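Clerasgate Public Library
1/7
Beginning in July, the Clerasgate Public Library will no longer charge overdue fines on books, magazines or audiobooks. The change applies to all cardholders, adults and children alike.

2/7
Existing overdue fines will be cleared from every account when the library opens at 9 a.m. on the first day of the month. Cardholders do not need to call or visit. A total of 668 accounts now blocked by fines will be reopened.
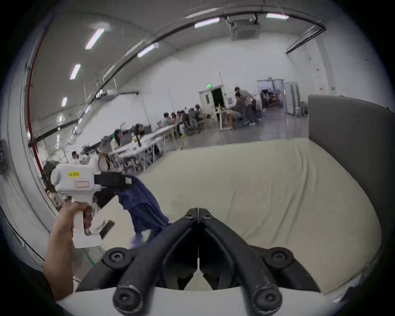 Circulation and Member Services

3/7
Loan periods remain the same. Books are due after three weeks and may be renewed twice, unless another reader has placed a hold. Reminders will still be sent by email or text.

4/7
An item that is 42 days overdue will be marked as lost, and the replacement cost will be added to the account. The charge is removed in full if the item comes back in good condition.

5/7
Fees for lost or damaged items are not affected by this policy. Payment plans are available. Please ask for Yến Mạch at the front desk or write to the department.

6/7
Items borrowed from other libraries follow the rules of the lending library, and late charges may still apply to them.

7/7
The full policy is posted at both branches in English, Vietnamese and Chinese. Questions may be sent to Diễm Triệu, Head of Circulation. Replies to this thread are read until 5 p.m.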